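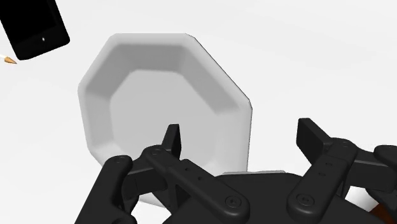
4/17/26
Nestor Saludo and Zdeňka Baláž

4.2 Why small app studios raise money when they do

We came to the question of timing a little sideways, having set out to study pricing and finding that the founders we interviewed wanted to talk about almost anything else. Of the 71 studios in our sample, most had sold at least one paid app before they ever spoke to an investor, and what they remembered best was the stretch between the first sale and the first meeting. Several described that stretch with props from the lunch table (we did a good many of these interviews over lunch, which we recommend warmly to other researchers). One founder told us her company in its first year was like an empty plate: the rim is the set of limits the founders choose for themselves, and the floor is whatever room is left for spending. We are fond of the comparison, although we would not want to push it very far.

Figure 3. A white octagonal plate.

What the interviews showed, once we had read them through a second time, was that founders with a steady trickle of subscription income put off raising money for much longer than founders who lived on one-time purchases. The team at Bromell, for instance, waited 15 months after launch and turned down 2 offers along the way, and they spoke of that time with real affection. Fletamstead, whose travel planner sold very well in December and hardly at all afterward, was in talks with investors before spring. Both teams were good at what they did, and we don't read the difference as one of skill or nerve. A studio that can guess next month's income can afford to be choosy, and a studio that can't will tend to take the meeting.

We should say a word about Zelenák, which fits neither pattern and which our colleague Azucena Becerra has very kindly argued with us about for most of a year. The company had subscription income and raised money early all the same. Her view is that the founders wanted an experienced partner more than they wanted the cash, and after going back to the transcripts we are inclined to agree with her. Section 4.3 takes up the matter of advice and who gives it, beginning with the group of studios that shared an office at Prundesetti.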